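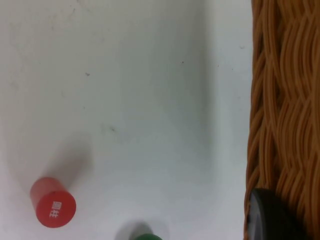
Wrist camera view, pick station: red cylinder block on the table, woven basket at right.

Print this page | E-mail this page

Pladden sorting cell - progress report, August

Short one this month, most of the time went on the fault. Details below, budget sheet follows separately.

Status: block-to-basket task running again at reduced speed. Full speed on hold until the brake check is signed off.

What went wrong. During the long run the arm came down past its stop height over the table and kept pushing. Force limit should have tripped, didn't. Operator hit the e-stop. No one hurt, nobody inside the line at the time. Gripper pads bent, one finger mount cracked. Run log stops at cycle 993.

Happened 3 times in total, we now think. The first two were small and got logged as bad grasps, wich was our mistake. Should of been reported to you then.

Cause, as far as we have it: the force reading freezes when the wrist cable flexes at full reach, and the controller (Bozkurt unit, old firmware) keeps using the last good value. So arm thinks it is touching nothing. Reproduced on the bench at Dorkurley, twice, with the arm unloaded. Not yet reproduced at low speed, so can't rule that out.

Done so far
- new wrist cable, rerouted with more slack
- stale reading now stops the arm
- hard floor on height set in the safety controller, separate from the task code
- finger mount replaced, pads too
- all staff stay behind the line while arm is powered, including for resets

Still open
- firmware update from Bozkurt, promised, no date
- brake check
- going back through the older "bad grasp" entries, slow work

Effect on plan: we lose 3 weeks. The Urnska site trial moves back by the same. Mixed shapes work (the cylinder plus the others) carries on meanwhile at low speed, vision side was not affected by any of this.

Need from you: OK to spend the remaining travel money on 2 spare force sensors. Quote attached to the budget sheet. An answer before the brake check would help.

Print this page | E-mail this page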